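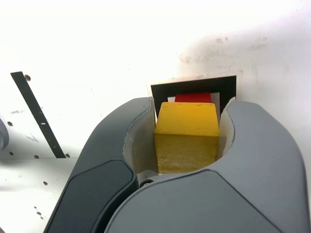 Yellow block, grain visible on the front, with the red block behind it.

Filed under: Minutes & Agendas | 2 comments | 19 shares

SUNDDEN WORKSHOP — MATERIALS AND WORK SURFACES GROUP
Minutes of the regular meeting, Saturday

Chair: Estela Toledo
Also represented: Motard (supply), Gedar (furniture), Jibrin (finishing)

1. Opening and prior minutes

The Chair called the meeting to order. The December minutes were approved with one correction: the quantity of blocks under item 4 should read 200, not 20.

2. Block set

The group reviewed the red, yellow and green set. The stacking order was confirmed as red at the base, yellow second and green on top. A request to allow yellow at the base was discussed and not adopted.

Jibrin asked whether a block sitting off center from the one under it should count as placed. It was agreed that a small offset is acceptable provided the upper block rests fully on the lower one. The base block must be inside the black outline, on the white, but need not be centered there.

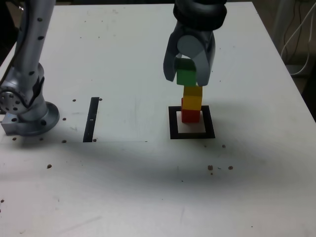
3. Table and markings

Gedar reported on the white tabletop. Gray scuff marks and dark specks are present across the surface. The members did not consider the scuffs serious enough to justify a new top this year — cleaning will be tried first, and Gedar will bring a price for refinishing to the next meeting.

The square was accepted as marked, with its thick black border and white interior. The separate black strip to the left of the square is to stay where it is. Motard noted that the present tape is a discontinued width and asked that remaining rolls be held for repairs to the square.
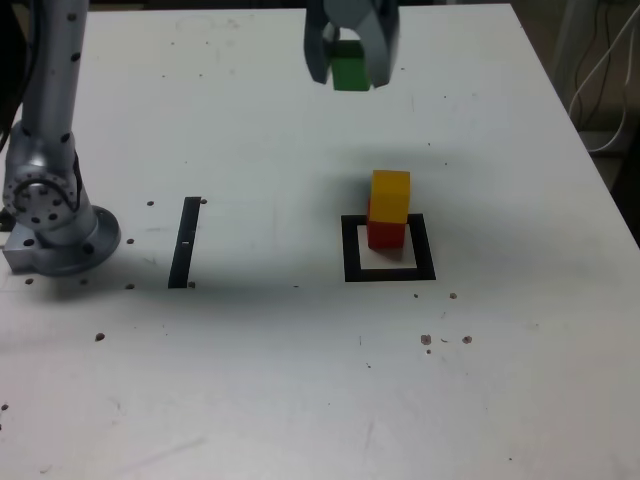 Yellow on red inside the square, with the green block still above the table.

Discussion followed on the holes in the tabletop. Motard proposed filling them; Gedar objected that filler would show as patches and might need sanding. The proposal was tabled.

4. Starting layout

It was agreed that the three wooden blocks may begin as a cluster outside the square, in any arrangement, with the square left open. Jibrin asked for spacing to be fixed in writing. The Chair declined to set a distance at present.

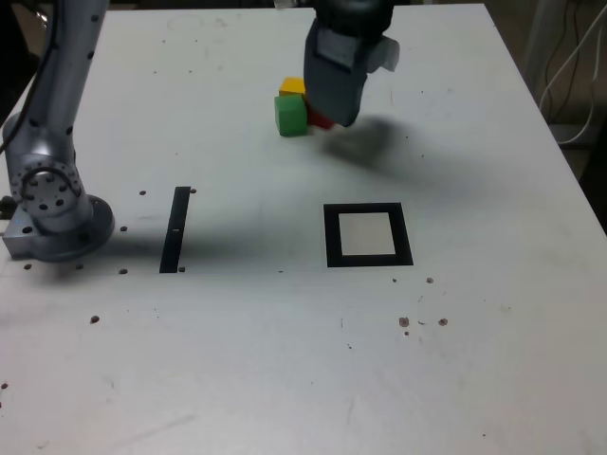 5. Purchases

Approved: $50 for cleaning supplies and replacement tape. Motard to place the order.

6. Actions

Gedar — refinishing price.
Motard — order under item 5.
Jibrin — draft wording on block offset, for circulation before the next meeting.

The meeting was adjourned by the Chair.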